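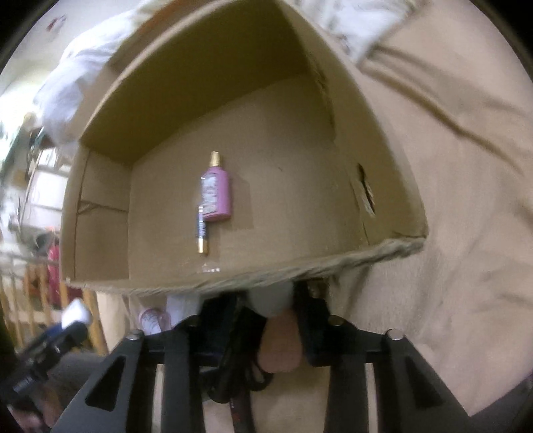

Ailbhe Fahy
Stop running it til you know why it kept pushing. The bad width reading can wait. An arm that meets a box and carries on is the bigger fault and I'd want that sorted before anybody touches the training data.

Tariq Lodhi
It's stopped. Has been since Wednesday. But I think they're the same fault so bear with me, typing this between jobs.

Setup for those who missed the other thread. Demos done by hand with the hand-held gripper, small things in and out of a cardboard box on its side. Spray bottle, little tube with a gold cap, that sort of stuff. Same fingers then go on the Taipe arm and it plays back what it learnt. Lidix board reads finger width on both.

Bench tests fine. Then on the arm, first go at the tube, fingers went in half shut. Knocked the tube over, carried on forward, folded the back of the box and shoved the lot off the table. I hit the stop. Arm stopped, fingers didn't. They stayed clamped on the cardboard till I pulled the power lead.

Went back through the demos after. 43 episodes, and in 15 of them the width reading freezes part way. Just sits at one value while you can see in the video the fingers moving. So it has learnt that half shut is fine.

Questions:
is the freeze a known Lidix thing
should the fingers stay clamped on a stop

Wayne Tremblay
Second one first – yes, they should. If you're holding something heavy over somebody's foot you don't want the stop to drop it. Hold on stop is normal. It's a setting, page with the stop modes in the Grakbridge manual.

Ailbhe Fahy
Normal for a heavy part in a cell with a fence, fine. He's picking up a tube on a table with no fence. If that's a finger in there and not cardboard then "hold" means you're stood there trapped with the stop button in your other hand. No thanks.

Wayne Tremblay
Then you set the grip force low. You don't change what stop does.

Ailbhe Fahy
Do both??

Brijesh Vishwakarma
Freeze is known, yes. Seen it on 2 boards here. Not the board itself on either one, it was the cable. When you reach deep into something the cable bundle gets pulled tight across the bracket and the encoder line drops out for a moment. Firmware then repeats the last good value instead of telling you. No error, no gap in the log, timestamps look lovely.

Check if your freezes are all at the furthest reach. Back of box = cable tight. If they're scattered all over then I'm wrong.

Tariq Lodhi
Will check. Straps and cables do run down the middle on mine so plausible.

Gaurav Katiyar
I don't buy the cable. Had the same symptom, swapped cable twice, no change. Mine was the logger. Camera hogging the USB hub and the width messages queued up behind it, so you get a flat bit then a jump. Does yours jump at the end of the flat bit or carry on smoothly?

Brijesh Vishwakarma
Would jump either way, Gaurav. Fingers moved in the meantime.

Gaurav Katiyar
No. With a queue you get all the missed values at once, bunched up. With a dropped line they are gone. Look at how many messages there are across the flat part. If the count comes out right and the values repeat, cable. If the count is low and then there's a heap with nearly the same receive time, hub.

Brijesh Vishwakarma
ok that's a fair test

Tariq Lodhi
Right. Looked at episode 31 as it has the longest flat bit. Count is correct. Same value over and over, then a jump, no bunching. And it's while reaching for the thing furthest in.

So cable for that one. Haven't done the other fourteen yet.

Gaurav Katiyar
Then I'm wrong about yours, fine. Still put the camera on its own port, it'll get you eventually.

Wayne Tremblay
Don't assume one episode settles it. Wiggle test. Hand-held tool on the bench, fingers fully open, log running, pull the bundle in each direction by hand. Then close fingers slowly with it pulled. If the number sticks you've got it and you can do it on purpose, otherwise you're guessing.

Tariq Lodhi
Did the wiggle test. Pull it down and to the left and it sticks every time. Let go and it comes back. Connector is fine as far as I can tell, so a break inside the insulation somewhere near the bracket. New cable ordered from Grakbridge, going to leave more slack and clip it so the bend isn't right on the metal.

Ailbhe Fahy
Good, but you still have an arm that folded a box and didn't notice. A frozen width doesn't explain that.

Tariq Lodhi
Yeah was getting to that. Contact force limit was still at the value from when we did the palletising demo. My fault, copied the config over. So a cardboard box was never going to trip it.

Ailbhe Fahy
Thank you, that's the one I was after. What's on the checklist now?

Tariq Lodhi
There wasn't one. There is now:

Force limit read off the pendant out loud before first move, not from the file
Fingers set to open on stop for anything light
Push test – slow move into a scrap box, has to stop before the wall bends
Width check with the cable pulled, both tools
One person at the stop, hands away from the box

Wayne Tremblay
Still disagree on open on stop. You'll forget and leave it like that the day you pick up something heavy or glass. Then it's on the floor, or on you.

Ailbhe Fahy
Tie it to the payload setting then. Over a certain weight, holds. Under it, opens. The controller will let you do that.

Wayne Tremblay
It will if whoever sets the payload gets it right. He's just told us he copied a config over.

Tariq Lodhi
Ouch. But yes.

Brijesh Vishwakarma
What are you doing with the bad episodes? Please don't just cut the flat parts out, you'll get a jump in the path and it learns that insted.

Tariq Lodhi
Plan was bin all fifteen and redo them. Gaurav?

Gaurav Katiyar
You can get width back from the video, if the fingers are in view the whole time. We did it. Bit of a faff. For fifteen short ones I'd redo them, quicker by a mile. Keep the old ones though, they're handy for testing a freeze detector.

Brijesh Vishwakarma
Detector is a few lines. If width hasn't changed at all, not even the last digit, for half a second while the trigger is moving, throw the episode out and beep. A live encoder always has a bit of noise on it. A dead flat line is never real.

Tariq Lodhi
Nice, adding that tonight. Would've saved me a week.

Wayne Tremblay
Put it on the arm as well, and have it stop there, not beep.

Tariq Lodhi
Agreed. Ok, the plan: new cable, new limits, redo the episodes, push test before anything else. Arm stays off at the wall till then. Leaving this thread open as I've not had a reply from Lidix on whether the repeat-last-value thing can be switched off.

Brijesh Vishwakarma
It can on the newer firmware. Hidden under diagnostics, forget what it's called, "hold on loss" or similar. Off means it sends a null and your logger had better cope with that.

Tariq Lodhi
Mine won't. Something for the weekend then.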